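FOR IMMEDIATE RELEASE

Rellach breakfast counter goes all-day this June, and yes, the egg sandwich is staying

I've been promising this one to our regulars since before the snow melted, so I'm very happy to finally put it in writing. Starting in June, the Rellach breakfast counter on Cestitz Street will serve its full morning menu from 6:30 a.m. straight through to 8 p.m. No more 11 o'clock cutoff! No more running across the parking lot at 10:58 with one shoe untied (you know who you are, and I waved).

Breakfast has been the heart of this place since my business partner Kamala Naidu and I signed the lease. We figured we'd be a lunch spot. We had a soup list and everything. Then the bus depot moved in behind us and the drivers wanted eggs, and we've been buying eggs ever since.

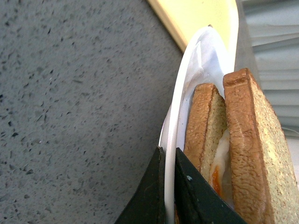
Horacio Olivares
Co-owner, Rellach

So what's changing? Mostly the clock. The toasted egg sandwich, the potato hash, the oatmeal with stewed apples and the beans on toast will all be there at suppertime, at the same prices as in the morning. We talked about a dinner price and Kamala looked at me for a long while and I dropped it.

We put the idea to customers over the winter with paper slips by the register. We got 498 back, which is a lot of slips for a room with our kind of elbow space, and the great majority wanted breakfast in the evening. Quite a few wanted pancakes too. I hear you on the pancakes. The griddle is only so big and I'm not ready to make that promise in a press release.

To cover the longer day we've hired two more cooks, and Fasil Negash is moving up to kitchen manager. Fasil started with us on weekend dishes and now makes the hash better than I do. His onion pickle goes on the menu for the first time, as a side or tucked into any sandwich. He'd like it known that the pickle is his mother's recipe with less sugar.

"I eat eggs at night at home," Fasil told me when I asked him for a quote. "Everybody does. We may as well cook them for people."

The bread is changing a little as well. Brock Campbell at the Wolier bakery, two doors down, is baking us a slightly thicker loaf that holds up better in the toaster. It went through a bunch of test batches and I ate my share of every one, so please don't ask me how my June shirts are fitting.
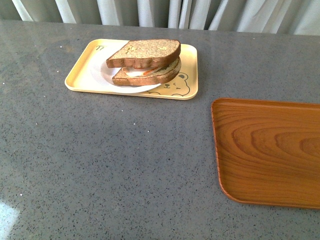 Opening week

We're kicking things off with a breakfast-for-dinner week, 5 p.m. to close each evening. The first 80 people through the door each night get a free coffee or a mint tea, and kids eat oatmeal free all week with a grown-up's order. Tadeo Ocampo will be playing guitar by the window on the first and last nights, quietly, he says, although I have heard him play and I'd call it medium.

We're also putting a dollar from every egg sandwich sold that week toward the Cestitz Street after-school kitchen, where middle schoolers learn to cook a meal from scratch. The goal is 4,000 dollars, enough to replace the old stove and keep the pantry stocked into the fall. If you'd like to chip in without eating a sandwich, there'll be a jar at the register.

About Rellach

Rellach is a small, independently owned breakfast and lunch counter (and now supper, I suppose I should update the sign) run by Kamala Naidu and Horacio Olivares. Everything is made to order, and takeout is available all day. Parking is free behind the building after 4 p.m.

Media contact

Ask for Horacio at the counter. Mid-afternoon is best. Writers and photographers are welcome at any of the opening week evenings, and I'll happily feed you.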